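4.2 Storage of mugs and small ceramics

Mugs were the most common item in the household survey. Of the 2,645 objects logged across the Nalville apartments, more were mugs than plates or bowls, and they turned up in more places: on shelves, in drawers, beside sinks, and in open baskets. We had expected hooks and racks to be the main form of storage. In practice, most households used whatever container was already near the sink.

We sorted mug storage into 5 types, following the scheme set out in the Pranum report: upright on a shelf, inverted on a shelf, hung, stacked, and loose in a container. The last type was the hardest to code. A mug in a basket can stand, lie on its side, or lean on its neighbor, and its position often changes when another item is taken out. We recorded only the position at the time of the visit. Two coders worked separately, and differences were settled by a second look at the photographs.

Plastic baskets with perforated walls and floors were treated as one group — the Mekico checklist splits them by depth, but we found that split hard to apply from above. Mugs laid on their sides in such a basket are shown in Figure 3. 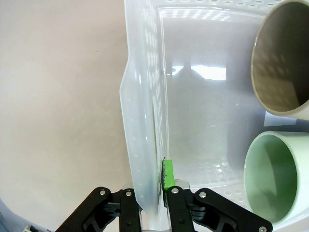 Figure 3. Two ceramic mugs on their sides in a translucent plastic basket, with a small white piece of paper or card on the basket floor.

Paper items were logged as separate objects when they lay among the ceramics, and were left out of the mug totals. Color was noted for each mug but not used in the main analysis. In the Neves building, where 200 of the mugs were logged, residents often kept mismatched mugs together and matched sets apart. We return to this point in Section 5, where storage type is compared with kitchen size.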